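The Gripper That Would Not Let Go

A stuck marker cap cost one small automation firm almost a month. The cause was in software that nobody on the team had opened for a year.

At 4.20 in the afternoon, in the first half of March, a two-armed robot at the Lakuvix test office stopped responding to its release command. The right gripper was closed on a marker. The controller reported the gripper as open. The operator pressed the soft stop on the console, the arms held position, and the gripper kept its force.

No one was hurt and nothing was broken apart from the cap of the marker. The entry in the fault log runs to two lines. It was filed under minor, and it would have stayed there if the same thing had not happened twice more before the end of the week, both times on the right side.

Lakuvix builds control software for small two-armed machines intended for sorting and tidying at bench height. The arms and grippers are bought in. The gripper drivers are written by a supplier, Pliltach, and sit between the Lakuvix planner and the motor in each hand. The test task was a plain one. The robot picks up a marker, passes it from one hand to the other if it has to, and puts it in a holder with the rest of the set.
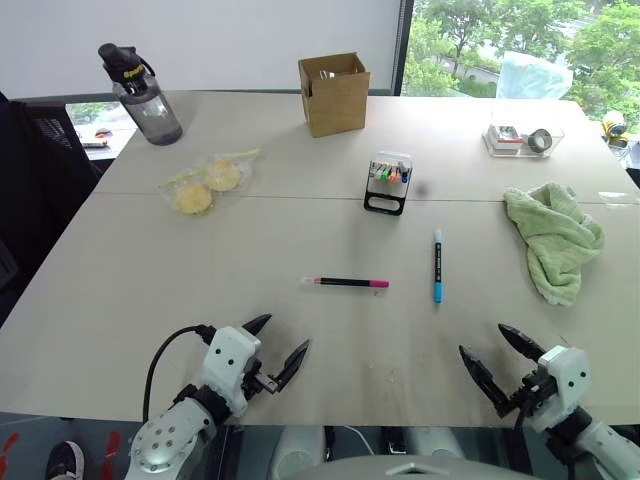

Mieczysław Wilczyńska, who runs testing, had set a target of 3,000 handling cycles before the software could be passed to the first customer, a parts distributor called Tijani. The count stood at 1,441 when the first fault was logged. The run was halted after the third.

A gripper that fails closed is often treated as the better case. A held object does not fall, and for a machine carrying glass or hot liquid that is usually the right choice. It is less comfortable when the thing between the fingers might be a hand. The fingers on these units are long and serrated along the inner edge, and the force limit used for markers is low. The limit planned for the Tijani work was a good deal higher.

The more serious point was the false report. An operator who sees "open" on a console is entitled to believe it. The Lakuvix procedure at the time allowed a person to reach in and free a jammed object once the arms were holding and both grippers read open. On three occasions that condition had been met on the console and was untrue at the hand.

The early theories were mechanical. Wilczyńska's team changed the fingers, then swapped the left and right gripper units. The fault stayed on the right. They replaced the cable, which has to bend each time the wrist turns, and ran the arm for two days without a fault. On the third day it came back.

Cables are a reasonable suspect on any arm of this type. The loop has to be slack enough to allow full rotation and short enough not to catch on the work. A conductor that has begun to fail may test perfectly well at rest and drop out only at one wrist angle. The team measured the old cable over its whole length, flexed and straight, and found nothing wrong with it.

Adebayo Okafor joined the investigation in its second week. He is a controls engineer and had worked on the planner, though not on the drivers. His first request was for the raw traffic between the controller and the gripper, which had not been recorded because it filled the disk too quickly. A second disk was fitted.

"We had been looking at what the planner believed," Okafor says. "The planner believed what the driver told it. I wanted to see what the motor had said."

The recording showed that the motor had said nothing. When the right gripper closed on something thin and stiff, and the other hand was moving at the same moment, the status reply could arrive late. The driver waited 200 milliseconds and then gave up. On giving up it should have raised an error. It returned the last commanded state, and as the last command was to open, the planner was told that the gripper was open. The command itself had been lost in the same delay.

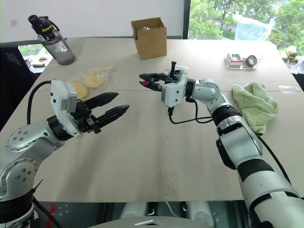
Both arms at work over the test table. The right-hand gripper is nearly closed on a small object; the left is open.

The fault needed both arms. A single arm working alone left enough room on the bus for the reply to come back in time, and most of the early bench checks had been made with one arm parked. That also explained the two clean days after the cable change, when the left arm had been kept still to protect the new part.

Why only the right? The two grippers share a bus, and the left is polled first. When the bus is busy the delay falls on whichever unit is second in the list. Swapping the hardware made no difference, as each unit took its address from the socket it was plugged into.

Pliltach accepted the finding and issued a corrected driver. A missed reply now produces an error, the error stops both arms, and the console shows the gripper state as unknown. Lakuvix made its own change as well. The planner compares the reported state with the motor current, and if a gripper says it is open while still drawing holding current, the run ends.

The written procedure has changed more than the code. Reaching in is no longer allowed on the strength of a console reading. The operator cuts power to the grippers at a separate switch, waits for the lamp on the panel to go out, and backs the fingers off with the hand release. Wilczyńska says this adds a little under a minute to each jam. He regards that as acceptable in testing and expects some argument about it on a customer's floor.

There is a wider question about how the three events were graded. The Lakuvix log used a scale based on damage, and by damage they were trivial. A scale based on whether the machine had told the truth about itself would have put the first one near the top. Cliler, a consultancy that reviewed the case for Tijani, recommended a separate category for false status reports, with an automatic halt on the first occurrence. Lakuvix has adopted it. Okafor would like to go further and have every timeout in the system listed along with what the software does when it expires. The list has been started and is not short.

The cycle count was set back to zero and the run restarted with both arms active throughout. The old cable was put back on the right arm, where it remains.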